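Unit 6: Hand-Held Gripper Kits for Demonstration Recording
Handout, revised 16th February

Read before the lab. The unit covers one commercial product, the Grinel kit from Wirnov, and the criteria we use to review it. The same criteria apply to the comparison report due in May.

6.1 What the kit is

A Grinel kit is sold as a pair of hand-held grippers, a charger, a calibration board and a license for the recording software, Jukis. The operator holds one gripper in each hand and performs a task directly. Jukis stores the pose of each gripper, the opening of the fingers and the video. The recordings are later used to train a policy for a two-arm robot fitted with matching fingers.

The alternative is teleoperation, in which the operator drives the real arms from a distance. Teleoperation gives joint data that the robot can certainly reproduce. Hand-held recording does not, and a share of the recorded motions will turn out to be unreachable once the arm limits are applied. In exchange, the operator works faster and can record in rooms where an arm could not be installed.

6.2 Pose tracking

Each gripper carries a square fiducial marker. The software finds the four corners of the marker in the image, and from the known side length and the camera calibration it solves for position and orientation. Three conditions have to hold:

The marker is inside the field of view.
The corners are sharp enough to locate.
The marker is not seen at too steep an angle.

When a marker is lost, Jukis fills the gap from the inertial sensor in the handle. Drift grows quickly. The default setting accepts a gap of 800 ms and discards the segment after that. Do not raise this value in the lab. Students who did so last year got smooth tracks that were wrong by several centimeters.

Furniture tasks are harder on tracking than tabletop tasks. The operator walks, turns and reaches low, and the hands tend to rotate so that the marker faces away. The approach to a chair is a useful test case: the hands start apart and level, then close on the backrest or armrests from both sides.

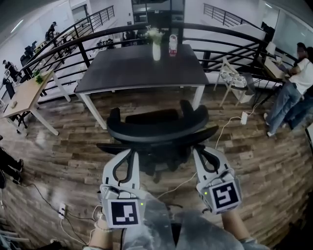 Fig. 6.1. Two-handed approach to an office chair, markers on both grippers in view.

Note the background as well as the hands. An open office contains other people, railings, glass and several tables at different depths. This is good for the variety of the training set and bad for privacy. The license terms place the duty to get consent on the customer, and the blurring tool in Jukis is a separate purchase.

6.3 Fingers and pads

Contact is made through curved black rubber pads. They are the part of the kit that wears. Wirnov gives a service life of 3,000 grasps per pad set, without stating the load or the surface. Treat the figure as a planning value only. Rough fabric and unfinished wood shorten it.

A pad that has lost grip changes the data before the operator notices it. The usual sign is a rise in finger closure for the same object. Plot closure against episode number and look for a slope.

6.4 Power and cables

The grippers can be run from a charged pack or from a cable. Cabled use removes the need to swap packs but limits walking distance and puts a line on the floor. For any task in which the operator moves furniture, route the cable behind the operator and check it again after each change of position. Casters and thin cables do not mix.

6.5 Results from the Siliņa trial

The Siliņa trial compared the kit with teleoperation on a chair-placing task. Operators recorded 114 episodes with the kit. After filtering for marker loss and reach limits, roughly two thirds were usable. Most rejected episodes failed during the turn, when one marker was hidden by the operator's own forearm. The teleoperated set had fewer rejects but took much longer to collect per episode.

The trial report does not give policy success rates, so it supports a claim about collection speed and nothing further. Keep the two apart in your own report.

6.6 Review criteria

Score the kit on each item and give the evidence used.

Tracking loss per minute of recording
Share of episodes passing the reach filter
Operator fatigue over a full session
Pad cost per usable episode
Export formats and whether raw video is included
Terms covering bystanders in the recordings

6.7 Before the lab

Install Jukis and run the calibration check on the sample files. Bring the printed error table. Groups without a passing calibration will work from the stored recordings.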